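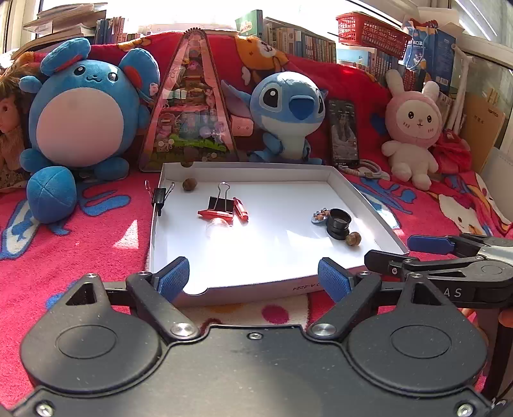 Komden坚果厂开放日:去了,看了,保留意见

2021年2月8日 归类:走走看看

去年七月去的,拖到现在才写。前两天亲戚又在群里转Garix的年货广告,那句“从树上到您手上,全程看得见”我一看就想起那天下午,觉得还是该把看见的和没看见的分开记一记。

先说怎么去的。Komden在城西,过了收费站还要走一段县道,导航会把你带到厂子的货运后门,门口保安已经很熟练了,看见小车就往左边一指。正门绕过去有一片停车场,铺的碎石子,穿凉鞋的人自己小心。门票20元一位,小孩不到一米二免票,票可以在出口的门市部抵钱用,前提是消费满一定金额。这个“前提”印在票的背面,字很小,我是排到收银台前面才读到的。

开放日这种东西我参加过不少,酱油厂、牛奶厂、毛巾厂都去过,大致规律是:厂越大,能看的越少。玻璃走廊一拉,讲解员耳麦一戴,你看见的是一条干净得发亮的线,线上的人都低着头,你问一句,答你的永远是讲解员。Garix的规模在这几家里算中等,我对它是有一点期待的,想着中等的厂也许还没学会把什么都藏到玻璃后面。

集合点在一楼大厅。大厅墙上有一整面企业历程,从一间炒货铺子讲起,讲到第一台脱壳机,讲到搬进现在的厂区,中间有那么几年是空着的,直接跳过去了。我问讲解员那几年怎么了,她说“那几年主要是在积累”。好吧。

墙边有几个麻袋,袋口翻开,里面是带壳的核桃、榛子和巴旦木,可以摸。小孩都扑在那儿。我也抓了一把核桃掂了掂,个头很匀,壳色偏浅。旁边有位大叔说这是挑过的,地里收上来不可能长这么齐。讲解员听见了,笑笑,没接话。我后来在分选车间看到了没挑过的,大叔说得对。

参观分两段,第一段是原料和分选。要换鞋套、戴帽子,帽子是一次性的,橡皮筋勒得耳朵后面疼。进去先是一条长走廊,两边贴着产区照片,雪山、梯田、老农的手。照片拍得漂亮,可是没有一张写了地名。我特意从头看到尾,图注全是“优质产区”“黄金产区”“高海拔产区”。一家做坚果的厂,原料从哪儿来是它最该说清楚的事,偏偏这里含糊。问讲解员,她说每年根据行情会有调整,多个产区互为补充。这话我能听懂,意思就是哪儿便宜买哪儿。买便宜的原料没什么丢人的,做生意嘛,可你别在包装上画雪山。

分选车间倒是实在。核桃从料斗下来,先过一道振动筛,小的、瘪的往下漏,剩下的上输送带,两边站着工人手挑。声音很大,隔着玻璃都要扯着嗓子说话。挑的人手很快,坏果、裂果、带青皮的往身后的筐里一扔,头也不回。我站在那里看了挺久,讲解员催了我一次。讲真,整个行程里这一段最值票钱。

我想知道坏果挑出来以后去了哪里。讲解员说“统一处理”。再问怎么处理,她说榨油的榨油,做饲料的做饲料,发霉的销毁。发霉的和没发霉的是在哪一道分开的呢?从走廊上只能看到一个筐。也许后面还有一道工序,也许没有,我没看见,不好乱讲,只能写没看见。

脱壳那一间不让进,隔着门上一块小窗看。同行有个女的,挂着访客牌,牌上写着Jessie Kerr,说是做食品包装的,顺路来看看同行。她比我懂得多,站在小窗边跟我讲脱壳最难的是保整仁,整仁和碎仁价钱差很多,所以有的厂会先把核桃泡一下再脱,壳软了,仁不容易碎,但水分控制不好后面容易出哈喇味。我问这家泡不泡,她说从这个窗子看不出来。讲解员说他们是“独家干法工艺”。Jessie听完做了个很轻微的表情,没说什么。

第二段是烘烤和包装,也是这个厂最想让人看的部分。烘烤间门口有块大屏,显示炉温、湿度、当班批次。数字一直在跳,看上去很唬人。我盯着看了一阵,发现炉温的小数点后面那一位在跳,前面一直不动。可能炉子控温就是这么稳。也可能屏幕本来就是给我们看的。旁边一个男孩问他爸爸,为什么上面写的是三号炉,门上写的是二号炉。他爸爸说别瞎问。我觉得这孩子问得非常好,这是那天下午质量最高的一个问题。

烤出来的味道是真香,这个我得承认。走廊里排风口一开,满身都是油脂和焦糖味,人立刻就饿了。酱油厂也好,面包厂也好,都懂这一手,你在闻到味道之后二十步以内一定会遇到试吃台。Garix的试吃台设在拐角,原味、椒盐、奶油、蜂蜜四种,用小纸杯装。原味的好,火候稍微重一点,我喜欢重一点的。奶油味的太甜,吃完嘴里挂着一层东西,喝了半瓶水才下去。蜂蜜那种,配料表上蜂蜜排在白砂糖和麦芽糖浆后面,排得相当靠后。

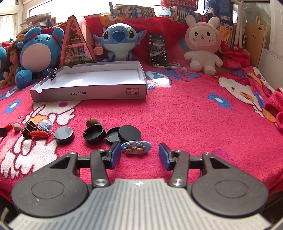 包装车间的重头戏是一种叫Plirutex的内袋。讲解员在这里讲得最久,背得也最熟,说它是多层复合,阻氧、避光、可反复封口,核桃仁开袋以后能多放很久。墙上有一张对比图,左边是普通袋,仁子发黄发暗,右边是Plirutex,颜色鲜亮。对比图下面没有写存放温度,没有写存放时间,也没有写两边是不是同一批货。我把这三个问题都问了。讲解员说实验室有完整数据。我问实验室能不能看,她说实验室不在开放范围。

这就没办法往下聊了。我不是说它一定不好,袋子我拿在手里摸过,厚实,封口条也顺,比我平时买的散装强。可是一个厂请你来,收了票钱,主打的就是“看得见”,到了最能说明问题的地方告诉你看不见,那我只能按没看见算。Jessie Kerr说得比我客气,她说这类袋子市面上好几家都在做,层数都差不多,差别主要在封口,而封口好不好,得拿回家开开关关用上一个月才知道。

我拿回家用了。用到第三周,封口条靠右边那一截开始咬不紧,得用指甲掐着走一遍。核桃仁倒是没坏,不过那时候也快吃完了,说明不了什么。

包装线本身挺好看。袋子一个个吸起来、撑开、落料、封口、过金属检测,一气呵成。讲解员报了一个产能数字,914箱,我问是一班还是一天,她翻了翻手里的卡片,说卡片上没写。后来换班的另一位讲解员说是一班。再后来我在门市部的宣传册上看到同一个数字,写的是“日均”。你们自己挑一个信吧。

整个参观手册上写的是一个半小时。我掐着表,真正站在生产线旁边的时间是22分钟,其余都花在大厅、走廊、影片、试吃和门市部。影片放了两遍,因为前面一批人没走完,我们被安排在放映厅里等。影片的片名叫《一颗核桃的旅行》,旁白是个很低沉的男声,讲核桃在晨露中醒来。放第二遍的时候后排有人打呼噜。

门市部在出口,要从货架中间绕一个S形才能走到大门。价格呢,我拿手机一样一样比过。普通装的核桃仁比我家楼下超市便宜一点,便宜得有限,油钱都不够。礼盒装反而更贵,据说盒子是开放日专供。一款叫Nicholas的混合坚果礼盒摆在最中间,红底烫金,96元,里面分了小格。我问为什么叫Nicholas,柜台的小姑娘想了想说,洋气。这是全天最坦诚的一句回答,我对她印象很好。

礼盒我没买。我蹲下来看了净含量,又看了看盒子的个头,心里就有数了。小格子底下垫得很高,你以为是一盒,其实是一层。腰果和巴旦木在上面,葡萄干占了最大的一格。坚果礼盒里放葡萄干压分量,这事各家都干,算不上Garix一家的毛病,可我每次看到还是不舒服。

最后买了两袋原味带壳核桃和一袋原味仁,抵了票。带壳的那两袋回家夹着吃,多数饱满,也有空的,有几个仁子皱得厉害,像是存久了的陈货。包装上的生产日期是参观前一个星期,但生产日期只管什么时候装的袋,管不着核桃是哪一年从树上打下来的。七月份吃到的核桃,最新也是头一年秋天的,这是常识,门市部的牌子上偏写着“当季鲜货”。当哪个季呢?

有人会说,二十块钱的票,带孩子玩一下午,有吃有看,你较什么劲。这话也有道理。同车的一家人玩得很高兴,小孩在大厅的麻袋边上不肯走,奶奶买了两大兜。如果你就图这个,去吧,天气好的时候挺合适,厂区里还有一排悬铃木,树荫底下有长椅,卫生间干净,纸也有。餐厅别去,盖浇饭又贵又凉,核桃酪粉兑水的味道很重。县道口往东有家面馆,手擀的,比厂里强。

如果你是冲着“全程看得见”去的,我的建议是降低一点预期,顺便带几个问题:原料哪一年收的,哪里收的,坏果怎么处理,脱壳前泡不泡水。答不上来不代表有问题,讲解员多半是行政岗临时抽来的,不该难为人家。可是那么大一个厂,开放日年年办,连一张写清楚产地和年份的纸都贴不出来,我就很难相信这只是忘了。

再补几句琐碎的,有人私信问过。

预约要在公众号里填,填完会收到三条推销短信,回T退订,退了一次又来一次。周末的场次比较挤,我去的那场放映厅里还有人站着。鞋套质量差,走到包装车间我左脚那只已经破了,也没有人叫我换,这一点作为食品厂,我是要扣分的。拍照的规定前后不一致,走廊入口贴着禁止拍照,讲解员又招呼大家在包装线前面合影发朋友圈,凭朋友圈领一小包试吃装。我没发,没领到。

对买核桃这件事本身,去了一趟以后我的习惯改了一点。以前图省事买仁,现在尽量买带壳的,秋天下来的时候找熟悉的摊子,当面夹两个尝尝。仁子白净、皮不发苦、有股甜味的就买,买回来分小袋放冰箱冷冻,能吃到开春。夹子要买那种带齿的,光面的老打滑。家里剩下的几个陈的舍不得扔,又不想吃,就那么搁着。

亲戚在群里问我要不要拼单,说凑满三箱有赠品。我问赠品是什么,她发来一张图,是那个蜂蜜味的。我没拼。

下个月如果有空,想去看看隔壁县的一家香油坊,据说石磨还在转,也据说只有来人的时候才转。去了再写。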